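Inspection checklist with comments, small animal housing and records
Site: Polat Road holding facility (Dudar County contract shelter)
Visit type: routine, announced the day before
Date: February 17, 2020

Marks used: **OK** = meets the standard. **FIX** = must be corrected before the next visit. **NOTE** = no violation, comment only. **N/A** = does not apply at this site.

The visit was made under the county animal care ordinance as amended last May. Where the old and new wording differ, the new wording was used. The operator asked which version applies to pens built before the amendment. The ordinance has no exemption for older pens, so the same standard was used throughout.

## 1. License and posted papers

- [x] **OK** Facility license on display at the public entrance. License number 505, matches the county list.
- [x] **OK** Complaint line number posted at the counter.
- [ ] **FIX** Ordinance summary sheet on the wall is the old one. It still gives the former stray hold period. Replace it with the current sheet from the county clerk.
- [x] **OK** Contract with the county available on request.

Comment: the old summary sheet matters more than it might seem. A person who comes in looking for a lost dog will go by what is on the wall. Staff at the counter gave the correct hold period when asked.

## 2. Dog runs

- [x] **OK** Runs are structurally sound, gates latch from outside.
- [x] **OK** Each dog has room to stand, turn and lie down without touching the sides.
- [ ] **FIX** Run 26, bottom of chain link has come away from the frame at the left corner. The loose wire ends point inward. Take the run out of use until repaired.
- [x] **OK** Floor drains clear and covered.
- [x] **OK** Resting boards or raised beds in all occupied runs.
- [ ] **NOTE** The guillotine door between runs 3 and 4 is stiff. It closes fully but takes two hands.

Comment: the dog in run 26 was moved while the inspector was present. The operator said the repair would be done by their own maintenance person. That is acceptable. Cable ties are not an acceptable repair.

## 3. Cat room

- [x] **OK** Litter boxes clean, separate from food and water.
- [x] **OK** Hiding place or cover in each cage.
- [x] **OK** Room temperature within range. The log has no gaps for the period checked.
- [ ] **NOTE** Two cages have cage cards in pencil that can barely be read. Use pen.

## 4. Rabbits and other small animals

- [x] **OK** Rabbits housed out of sight and sound of dogs.
- [x] **OK** Solid flooring over at least half of each hutch.
- [x] **OK** Hay available at all times and stored off the floor.
- [ ] **FIX** One hutch has a chewed water line. The bottle was working but the tubing needs replacing.
- [x] **OK** No breeding pairs housed together.

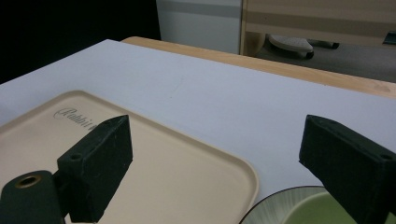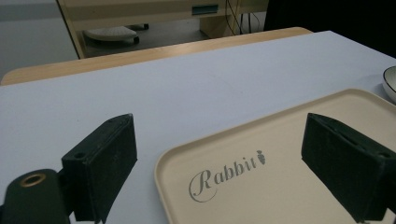
Comment: under the amended ordinance, rabbits, guinea pigs and ferrets are covered by the same intake rules as dogs and cats. Before the amendment a shelter could decline to log them. This facility logged them anyway, and those older records were in good order.

## 5. Food, water and storage

- [x] **OK** Fresh water in all enclosures at time of visit.
- [x] **OK** Feed kept in closed bins, lids fit.
- [ ] **FIX** One open bag of Zunarine puppy feed found on the floor behind the bins. Move to a closed bin or throw out.
- [x] **OK** No sign of rodents in the feed room.
- [x] **OK** Cleaning chemicals stored apart from feed.

Comment: the feed room door does not close by itself. The ordinance does not call for a self-closing door, but the loose bag would be less of a concern if there were one.

## 6. Cleaning and disease control

- [x] **OK** Written cleaning schedule, initialed daily.
- [x] **OK** Isolation room separate, with its own tools and its own air outlet.
- [ ] **FIX** Dilution chart for the disinfectant is missing from the isolation room. There is one in the main wash area. Copy it and post it.
- [x] **OK** Sick animals seen by the contract veterinarian. Treatment sheets signed.
- [x] **OK** Footbath in place at isolation door and changed as scheduled.

## 7. Staff and public safety

- [x] **OK** Fire extinguishers in date and reachable.
- [x] **OK** Exit doors unlocked from the inside during working hours.
- [x] **OK** Bite gloves and catch poles in good condition.
- [ ] **NOTE** First aid kit is complete but is kept in a locked office. Suggest moving it to the wash area.
- [x] **OK** Bite reports sent to the county within the time allowed.
- [ ] **FIX** Light out over the rear steps. Evening drop-offs use these steps.

## 8. Intake, hold and disposition records

- [x] **OK** Each animal has an intake record with date, place found and description.
- [x] **OK** Scan for microchip recorded at intake.
- [ ] **FIX** Second scan before transfer or euthanasia is required under the amended ordinance. It was missing from 4 of the records checked. The operator said the scans were made and not written down. An unrecorded scan is treated as not done.
- [x] **OK** Owner surrender forms signed.
- [x] **OK** Transfers to Stundus Rescue have matching paperwork on both ends.
- [x] **OK** Controlled drug log balanced to the stock on hand.

Comment: the intake form in use has only one box for a scan. Adding a second box, with a line for the initials of the person who made the scan, would take care of most of this. The county's sample form has both and may be copied freely.

## 9. Access during the visit

- [x] **OK** All rooms opened on request.
- [x] **OK** Records provided the same day.
- [ ] **N/A** Seizure holding area. None at this site. Animals held for court go to the county building in Dudar.

The operator asked whether outside groups may use this report in public statements. It is a public record once filed, and anyone may request a copy. The inspector does not comment on pending bills or on the campaigns for or against them, and nothing in these pages should be read as a position on the contract renewal.

## Corrections and deadlines

| Item | Section | Due |
|---|---|---|
| Replace ordinance summary sheet | 1 | 3 days |
| Repair run 26 | 2 | Before run is used again |
| Replace chewed water tubing | 4 | 3 days |
| Remove open feed bag | 5 | Done during visit |
| Post dilution chart in isolation | 6 | 3 days |
| Replace light over rear steps | 7 | 3 days |
| Record second microchip scan | 8 | At once, all animals |

Send proof of correction to the county animal care office by mail or in person. A photo is enough for the run and the light. For the scan records, send copies of the next 26 completed disposition forms. The operator may dispute any finding in writing, and the dispute will be filed with this report.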